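4.2 Reuse and the second life of the mailer

Most of the literature on household packaging assumes that a parcel, once opened, stops being interesting. The contents are admired or regretted, the wrapper goes in the trash, and the researcher goes home. Our diaries suggest that the wrapper often has a longer career than the thing it carried. Of the 80 households that kept a diary for us in Drallham, most reported holding on to at least one plastic mailer with a definite plan for it, and a good many were still holding on to both the mailer and the plan when we collected the diaries in July.

We asked people to write down where each mailer went after it was opened, and to keep writing if it moved. The instruction sheet defined "moved" as a change of room. Several participants found this too coarse. One diary records a mailer's progress across a single kitchen with a care we have not seen matched in studies of migrating birds, and we have kept it as a separate case (Appendix B).

Three kinds of storage came up again and again. The first was the flat pile, in which mailers are smoothed out and stacked, usually under something heavy. The second was the bag of bags, well described by Borkowska in her earlier work on the Berna apartments and in no need of further comment from us. The third, which we had not planned for, was the open bin or crate. Mailers kept this way are seldom flattened. They go in as they come off the parcel, and they take up the room of objects many times their weight.
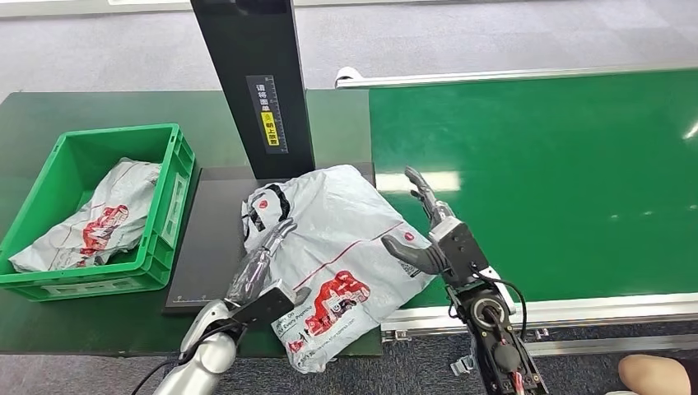 Figure 3. A plastic mailer bag, loosely folded, in a ribbed green crate. A single bag in this state fills most of the container.

The problem of volume matters more than it sounds. Manríquez, in his study of storerooms at Kunedlow, argued that people decide they own too much of something when its container is full, whatever the container happens to hold. On this view a household with a stack of flat mailers will go on collecting for years, while a household with a crate will declare a crisis after a week. Our interviews support him, with one complication. When the crate was full, people rarely threw anything out. They pushed down on the contents, and they described the result as having made room. We coded this as "compression" and recorded it 175 times, at which point Naidoo, who was doing the coding, asked whether we might stop.

Compression is not reuse, though participants often reported it in the same breath. To keep the two apart we counted a mailer as reused only if it left the house with something in it, or was cut up for another purpose that a second person in the household could name. The second-person rule was Baran's idea. It removed most of the paint drop cloths, all of the knee pads, and one item listed as "general."

What remained was a modest but steady trade. The commonest use by far was the return parcel, followed by the storage of damp shoes. Printed mailers did worse than plain ones as return parcels. People said they looked "used," a fair charge against an object that had been used, and several worried that a cartoon or a large logo would make the package seem unserious to whoever opened it. The same prints did no harm in the case of the shoes.

We also asked whether anyone had bought a product to help with storing mailers. Ten households had. The products were themselves delivered in mailers, and these were kept.

Two limits of the method should be noted. The diaries depend on people being willing to write about garbage every day, and we suspect that those who agreed are tidier, or at least more patient, than their neighbors. The Wróbel survey got around this by weighing household waste at the curb, but a scale cannot tell a bag that was kept for two years from one that was kept for two minutes. The other limit is that keeping a diary changes the behavior in it. One participant wrote that she had saved a torn mailer for a month so as not to disappoint us. We have left her in the sample, and we thank her in the acknowledgments.

Section 4.3 turns to cardboard boxes, for which the storage figures are larger and the explanations offered by participants are a good deal longer.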